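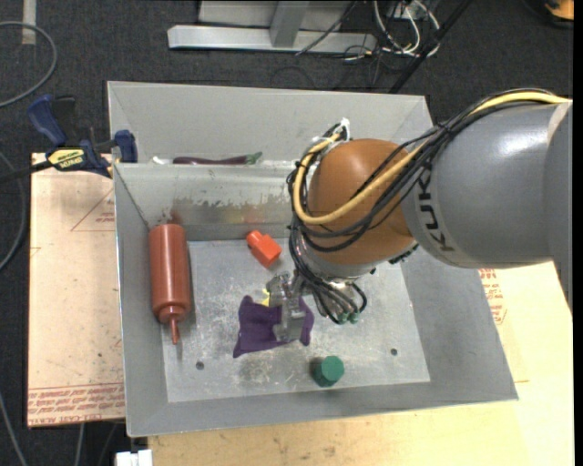 2 min read

December. Went through the bookings for the motel tonight after tea, with the fan on and the office door open. The cruise stop at Hatow has changed things more than I expected. Most of the money now comes from people who stay one night before the Droltura ship leaves, and the families who used to take a week have dropped away. If I drew it, it would look like the grey metal bin with the divider across it, a big section at the front and a narrow one at the back. The one-nighters are the front. The week-long families are the back, and they were the ones who ate in our dining room and booked the river tour.

The ship brought 550 passengers in this time. Plenty of them walked up the main street in the morning and were back on board for lunch, which is included in their fare. The bakery did well. The gift shop was steady until ten and then quiet. I had 13 rooms taken the night before and two the night after. Changed all the sheets myself, as the cleaner had her daughter's concert.

Inovel have written again about their booking program. They want a commission on every room plus a monthly fee, and the fee goes up in the second year. I have put the letter under the stapler. Coetzee Motor Lodge across the highway signed with them in winter and their car park looks no fuller than mine, although I only see it in the evenings.

Rang the council in the afternoon to ask if the visitor centre would stay open later on ship days. They will get back to me. The woman was pleasant and took my number down – she had to ask for it twice over the noise of the mower outside.

Decided to leave the rates as they are until after the school holidays. I might offer a third night at half price to anyone who comes by road, and put it on the board out the front. Need to find the box of letters first. I think there is only one F left.

Pool pump is making the noise again. Bed at eleven.

Recent entries
Wet week, no vacancies
The new breakfast menu
River tour prices
Painting the end units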